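Workshop notebook – audio drama, "The Brarncombe Signal"
July, started 9:40 a.m.

Second day on the rough cut of part one. Running time is 5 minutes over what Bresoner will take on a single disc side, so most of today was cutting. Neema had marked up the script overnight and I worked from her copy.

Cut so far: the second half of the harbor argument, and the whole speech where Björklund explains the lighthouse. We don't need it. The listener already has the lighthouse from scene one, and Aled reads it so slowly that it holds up everything after. He will be annoyed. I kept his laugh at the end and moved it under the door.

Door itself is still wrong. It's meant to be a steel pressure door and it sounds like a kitchen cabinet. Tried it pitched down with a long reverb – better, but now it steps on Kanini's first line. Left it for Idrisa with a note.
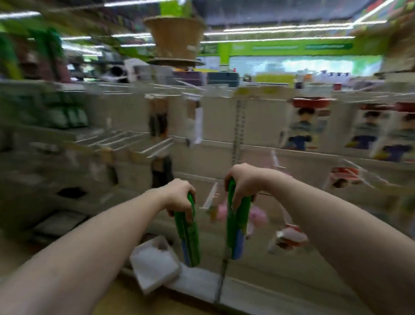
Does the Clastodum speak in part one?
Only at the very end, one line, after the generator stops. Ewan wrote more for it in the second draft and we agreed to hold all that back for part two. If anybody finds Clastodum dialogue in the scene four folder, it's from the old draft and should stay out of the mix.

The voice treatment for that one line is mostly settled. Kanini's dry take, a copy a few semitones lower, and the low copy arriving slightly late. Idrisa wanted a third layer and we listened to it on the small speakers, where it turned to mud. Going with two. Settings are saved in the session under "clast voice B". Don't use A, which has the old filter on it.

Take 508 is the good one for the stairwell. The log has it down as a false start, but the false start is only the first few words and then Aled goes back and does it clean. I've corrected the log.

After lunch, continuity with Neema. She caught that the captain says the radio has been dead for a week, and two scenes later he's quoting last night's forecast. Easiest fix is to lose the forecast. Ewan is checking whether anything in part two leans on it.

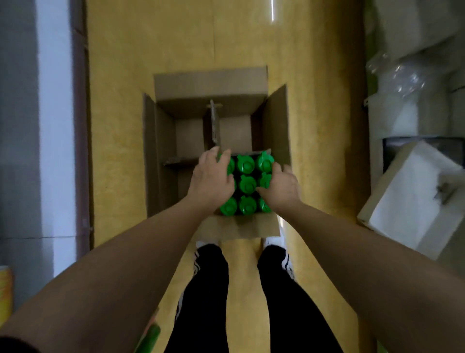
If it does, we'll need a pickup line from Aled, something like "the last forecast we got," and he's only free in the mornings. I'd sooner have him do that along with the two lines that clipped in scene three, so that he comes in once.

Music: the opening cue is too grand for a story that starts with a man looking for his boots. Asked for the version without brass. The closing cue is fine as is.

4:15 p.m. Down to about a minute over. The rest will have to come out of scene six, and I want to hear it with fresh ears first. Session backed up to both drives.

To do: door, stairwell edit, answer from Ewan on the forecast, credits order.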